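Pollard Arkari Update Cache (desktop and shelf model) 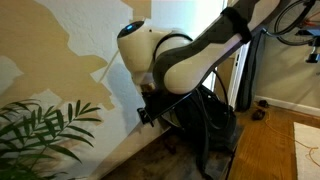 The Arkari is a small network appliance that keeps local copies of operating system and app updates for phones and tablets. Each update is fetched once over the internet connection and then handed out to every enrolled device over the local network. It also holds an update back for a set period before devices are offered it, so that a release can be tried on a few units first. The case has no screen and no buttons other than power. Its only indicator is a blue light, small and set against a dark surround in the same way as the one on the end cap of the cream arm joint in the photograph, and it is meant to be readable from across a room without lighting the room up. Everything else is done through the web console.

Price: £459 including power supply and one network cable. No subscription is needed for caching or holding. Extended support is priced separately.

What it does

When a device asks for an update, the request is answered by the Arkari if a copy is already held. If no copy is held, the file is fetched in full, its signature is checked, and it is then passed on. Later requests for the same file do not touch the internet connection. Files are never changed, repacked or decrypted. A device that is taken off site goes back to fetching its updates in the usual way and needs no resetting.

Partial updates and full updates are stored as separate items. A device two versions behind will often ask for a different file from one that is a single version behind, and both may be kept. The console shows which versions are held, how large they are and when each was last asked for. Files that have not been requested for 90 days are marked as removable and are deleted only when space is short.

Holding and release rings

Devices are sorted into rings. The standard setup has a test ring and a main ring, and further rings can be added. An update is offered to the test ring as soon as it has been stored. It is offered to the main ring when the hold period ends or when an administrator releases it, whichever comes first. The hold period is set per ring, in whole days.

Security updates can be given their own, shorter hold. We recommend that they are not held at all unless there is a known fault with a particular release. A hold cannot remove an update that has already been installed, and the Arkari has no means of taking a device back to an earlier version. Where the device maker does not permit a return to an older version, this applies regardless of what is stored in the cache.

Holding works only on devices enrolled through a management profile. Devices that have not been enrolled, such as visitors' phones, can still draw files from the cache if this is switched on, but they will see updates as soon as they are published.

Specification

Devices enrolled: up to 2,000
Devices served at the same time: some 700, depending on file size and the wireless network
Network ports: 2, both gigabit
Storage: solid state, factory fitted, not user replaceable
Cooling: passive, no fan
Mounting: rubber feet or shelf bracket (bracket supplied)
Console: any current browser, no plug-in required
Account roles: administrator, operator, read only
Power: external supply, UK or EU plug, state which when ordering

The second network port can be used for a separate management network or joined with the first. Joining the two ports requires a switch that supports link aggregation. If in doubt, leave the second port unconnected; the unit will run normally on one.

Indicator

Steady blue – running, cache up to date
Slow blink – fetching or checking files
Fast blink – attention needed, see console
Off – no power, or light switched off in settings

The light may be dimmed or switched off under Settings, Hardware. Switching it off does not affect alerts by email.

Installation

Place the unit on a flat surface or in the bracket with the side vents clear. Connect port 1 to the local network and then connect the power supply. The first start takes longer than later ones while the storage is prepared. When the light stops blinking, open the console at the address printed on the card in the box and set an administrator password. The unit will not serve files until this has been done.

Devices find the cache by a network record, which the console can generate. Paste it into the settings of the local name server exactly as shown. On sites with more than one subnet the record must be present on each, and the address ranges must be listed in the console. Missing ranges are the most frequent cause of devices going straight to the internet, and the Clients page lists any that have done so.

Battery and storage conditions on the devices themselves still apply. A tablet with too little free space will refuse an update whether it comes from the cache or not.

Firmware 3.4

Firmware 3.4 was released on 19/05/2020 and is fitted to all units now leaving stock. It adds per-ring holds for security updates, corrects the free space figure on the Storage page, and lets read-only accounts export the device list. The fault in which a hold ending at midnight was applied a day late – reported by Till Frerichs at Flimilstead after the January release – is also corrected. Units on 3.1 or later can be upgraded from the console. Units on earlier firmware must first be taken to 3.1, and the console will offer this step by itself.

Back up the configuration before upgrading. Stored files are kept, but the index is rebuilt, and the cache will answer more slowly until this has finished.

Ordering and support

Units are sold direct and through Dreßler, who also stock the spare bracket and both versions of the power supply. Orders for ten units or more are handled by Lieselotte Mühlbauer in the sales office. Technical questions before purchase go to Gunther Stüber; please include the number of devices, the speed of the internet connection and the make of the wireless equipment.

The warranty is three years, return to base. It covers the storage. Please remove the unit from the console account before sending it in, and do not return the power supply unless it is the part at fault.

In the box: Arkari unit, power supply, network cable (1.5 m), shelf bracket with four screws, console card, safety leaflet.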